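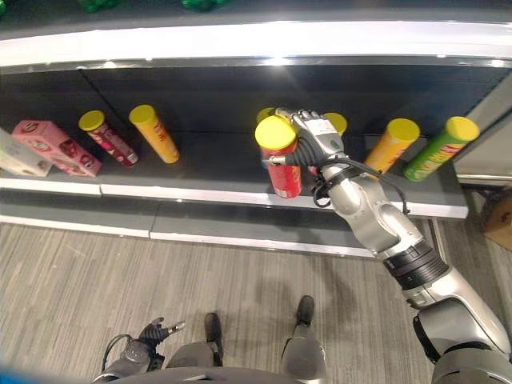

Relatório de progresso — Programa de Mercearias de Bairro, Flonham e Tôn
Período até dezembro

Resumo rápido, a versão longa segue com as contas.

Cinco lojas aderentes, como previsto. Formação em gestão de stocks concluída em Flonham, em Tôn falta o último módulo (faturação). Atraso de três semanas por causa das obras na rua principal, já recuperado em parte.

Despesa
Executado até agora: 3.468 euros. Dentro do orçamentado. A rubrica de transportes ficou acima do previsto — entregas da Petason passaram a ser cobradas à parte, estamos a renegociar. Sobra na rubrica de material impresso, 1.560 euros, pedimos autorização para transferir para formação. 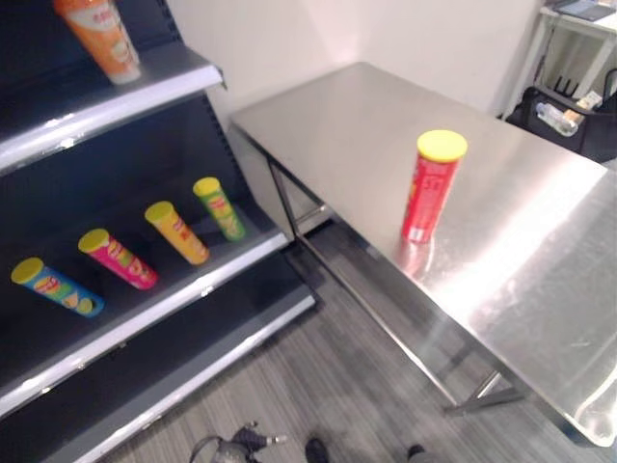
Expositor com latas de snacks, prateleira do meio e de cima.

Compras em conjunto
Primeira encomenda comum feita através da Skonotmont. Correu bem, preços melhores nos secos e nas conservas, nos frescos nem por isso. Duas lojas querem continuar a comprar frescos ao fornecedor antigo e não vemos problema. Falta fechar o regulamento de devoluções, está em rascunho.

Dificuldades
Horários. As sessões às 15h não funcionam para quem está sozinho ao balcão, passámos para as 20h e a presença melhorou bastate. Licença do software ainda por ativar em Tôn.

Próximos passos
— módulo de faturação em Tôn
— segunda encomenda comum
— inquérito aos clientes, modelo já aprovado
— mapa de despesas atualziado, com faturas digitalizadas

Precisamos de resposta sobre a transferência de rubrica antes da próxima encomenda.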